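Home News Services Events Archive Contact

September 12, 2019
By the Pultunby Town Newsletter desk

Scrap metal collection moves to Rastbridge yard

The town's scrap metal drop-off will move next month from the lot behind the old fire station to the Rastbridge yard on the east side of town. Residents who have used the fire station lot should plan on the change. The gate there will be locked once the last load has been hauled out, and anything left at the fence will be treated as dumping.

The Rastbridge yard will be open two days a week, Tuesday and Saturday, from 8 in the morning until noon. Enter from Tronell Road and keep to the right of the scale house. The left lane is for commercial trucks, and drivers in that lane have to stop and be weighed. Household loads are not weighed and there is no charge for them.

Most metal from a home or garage can be dropped off. That includes bed frames, lawn chairs, gutters, downspouts, window screens with metal frames, bicycles, grills, water heaters and washing machines. Take the propane tank off a grill before you bring it in. Drain gas and oil from mowers and snow blowers at home – the yard has no place to do it.

Refrigerators, freezers and window air conditioners are handled separately. They hold refrigerant, which has to be removed by a licensed technician. The town will run one appliance day for these in February, and the sign-up sheet will be at the town office counter after the holidays. Please do not bring them to the yard before then. They will be turned away.

Paint cans are accepted only if they are empty and dry, with the lids off. Car batteries go to the transfer station, as before. Electronics are not part of this program.
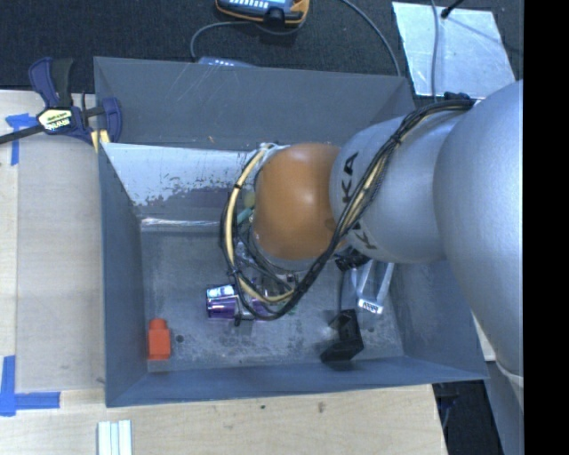 Do I need to sort my metal before I bring it? Sorting is optional, but keeping copper and aluminum apart from steel makes unloading faster, and there are separate places for them just past the scale house.

Long pieces such as fence posts and pipe should be cut to 7 feet or less. Wire fencing should be rolled and tied. Coffee cans or buckets work well for nails, screws and small hardware, and you can take the bucket home with you.

Money from the scrap goes into the town's road fund, as it did at the old location. The hauling contract with Ansari stays in place, and curbside trash and recycling pickup will not change.

Parking permits issued for the fire station lot are not needed at Rastbridge. Bring something with your Pultunby address on it – a driver's license or a utility bill is fine. Questions can be left at the town office during regular hours.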